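3.2 Partly used tip boxes

Tip boxes in shared rooms are seldom used up in order. A person takes tips from wherever the hand lands, closes the lid or leaves it open, and the next person starts a new box when the old one looks too thin to finish a plate. Over the study period we collected 744 boxes from the three teaching rooms at Praltholm. Of these, 109 had been set aside with tips still in the rack. Boxes that had been dropped or had a broken hinge were left out.

Each box was opened and placed on a table under ceiling light, and the rack was read from above. Two people, Puspita Sinaga and Alfie Yeoman, read every box separately and wrote down which holes held a tip. Where they disagreed, the box was read again the next morning by Dorothy Pickering. The green racks were easier to read than the white ones used in the July trial, where the clear tips were hard to tell from the holes.

We sorted the boxes into two groups. In a clustered box, the tips that are left sit together in one part of the rack. In a sparse box, only a few tips remain. Figure 4 shows a box of each kind with the lids open.

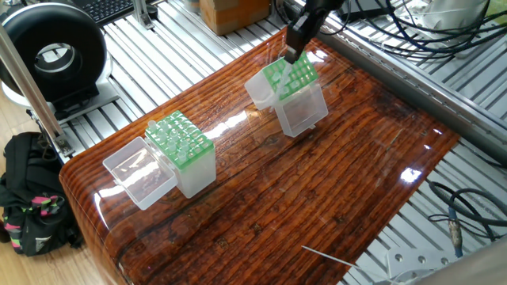

Figure 4. Two partly used tip boxes with green racks. The nearer box holds a cluster of tips, with other holes empty. The rack of the farther box is mostly empty, with a few tips visible.

3.3 Combining boxes

Of the 109 boxes, 66 were clustered and the rest were sparse. Clustered boxes can go back into use as they are, and we returned them to the shelf with a strip of tape on the lid. Sparse boxes were used for single transfers only. We did not move tips from one box to another by hand, as the room rules treat a touched tip as waste.

Users were asked to finish a taped box before opening a new one. Most did so in the first weeks. Use of the taped boxes fell off when the shelf was moved behind the door, and we come back to this in Section 4.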